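Enach Catcher's Mitt, 34-Inch: Equipment Review

The Enach catcher's mitt was evaluated by the Garkeck Baseball League from January through the close of the spring schedule. It was issued to catchers in the senior division and used for bullpen sessions, practices and league games.

The mitt arrives stiff. Our catchers needed 19 bullpen sessions before the pocket closed cleanly on a fastball, a longer period than the league's previous model required. Once broken in, it held its shape well. Low pitches were received without the heel folding, and the thumb loop stayed secure through extra innings.

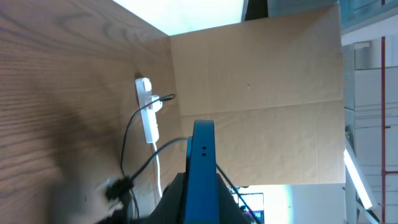 Wood grain beside a panel of corrugated cardboard.

Padding at the index finger is adequate for most high school pitching. Apostolos Papadakis, who coordinates catching instruction for the league, reported palm soreness among two players after long outings and recommends an inner glove.

The lacing is the principal weakness. One mitt required relacing at the web after 42 games, and replacement lace had to be ordered separately.

The league rates the mitt suitable for regular senior division use. Younger players should be fitted with a smaller pattern.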